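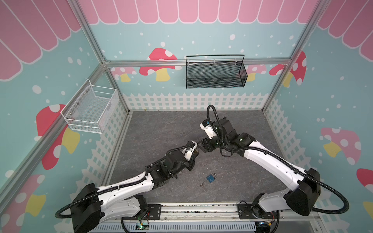
Shopfront walls with floor panel, white basket left, black basket at the back.

2020-06-15

Wall prints, notebook page 214. Design is "Plarnville" from the Curkach catalog, item 447. The catalog files it under Storefronts, Seasonal. Which season has pink awnings and toadstools is left to the customer.

Notes on the artwork while I still have opinions about it:

Awnings are good. Pink with white stripes, scalloped along the bottom, and the white outline on the scallops keeps them from turning into one long pink smear. They read as awnings from across the room, and I had bet against that.

Aqua with white dots is calmer than the proof suggested. On my screen it was swimming pool. On the wall it is closer to an old bathroom, and I mean that kindly.

The mushrooms are out of scale with everything. The big red one on the back wall is as much a building as the shop is. If the fence is a normal fence, then the mushrooms are the size of customers, and the shop presumably sells to them. I raised this at the Lestthorpe meeting and was told it was "playful." Minuted as playful.

Also, the pale pink one on the back wall goes partly behind the black basket, and a red one near the right back corner is peeking around the upright like it owes somebody money. Nothing to be done about the upright. The basket could move, but then it's in front of something else. I have moved baskets in my head for long enough today.

Fence: white pickets, pointed, low on all three walls just as drawn. My one real worry was the line where the fence meets the floor, and I would still like a thin strip there. Ask Curkach if they sell one that isn't pink.

Floor is the gray marble-look panel from Claeys. So we have a village shop, with a picket fence, standing in the lobby of a bank. I argued for green. Green was two weeks' wait and the gray was on the shelf, so gray has always been the plan, if anyone asks.

Horizontal bar across the back wall runs straight through the middle of the artwork. The template had no bar on it. I had a bar on mine, in pencil, labeled BAR, and it appears this did not survive the trip to the printer. Next time: send the template with the metal drawn in as thick black lines and move the mushrooms to suit.

Measuring note for whoever orders the next set: the order form takes millimeters and prints a comma in anything over three digits, so 1,000 comes back on the confirmation as 1,000 and the shop's system then reads it as 1. Phone them. They were nice about it. They have evidently been nice about it before.

To do
- corner strips, aluminum color if they have it
- wipe-down test on a spare offcut before any cleaner goes near the walls
- decide on the white basket: it sits in front of the big red mushroom on the left wall, and I can't tell if that hides it or plants it
- file the proof with the other 4 in the flat drawer, so we can remember what we turned down (the bakery was better)
- reply to Lestthorpe re: second set. They want the same again with a blue awning. Fine, but their pencil marks are their own problem.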